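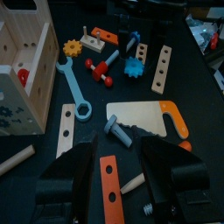

Toolbox, saw, spanner, planks and gears from the Tindberg set.

Home Reviews Wooden Toys Construction Contact

Tindberg Toolbox Set, sold by Barari

The Tindberg is a carry-box of toy tools with planks, gears, bolts and a peg base. We compared it with the Loltberg set, which costs 2 pounds less and comes without a box.

Box. Light wood, open at the top, with round holes drilled through the inner partition. The gear pattern on the front is printed in dark blue. Corners on our sample were square and the edges had been sanded properly. It held everything when packed with care, planks first.

Planks. Supplied plain or in orange, with different numbers of holes. The longest plain one has four. Our longest plank measured 123 mm. Hole spacing was consistent, so planks line up when stacked.

Fasteners. Bolts have oversized heads and start easily by hand. One of ours was tight for the last two turns - a rub with candle wax cured it.

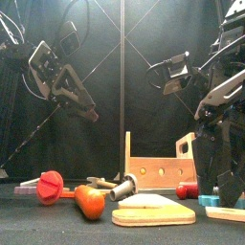 Pieces laid out on a black table, red slotted screw at the left.

The straight slot in the red screw is wide enough for a child to find without help. The light blue spanner has an open jaw at one end and a closed hexagonal ring at the other. We found the ring end the more useful, as it slips less.

Saw. Pale wooden blade, small teeth, orange handle with a cutout grip. It will not mark furniture. The grip is a close fit for an adult hand.

Weight packed, without instructions: 97 g more than the Loltberg. Most of that is the box, and the box is the reason to choose it.

Rating: 4 out of 5. One point off for the tight bolt.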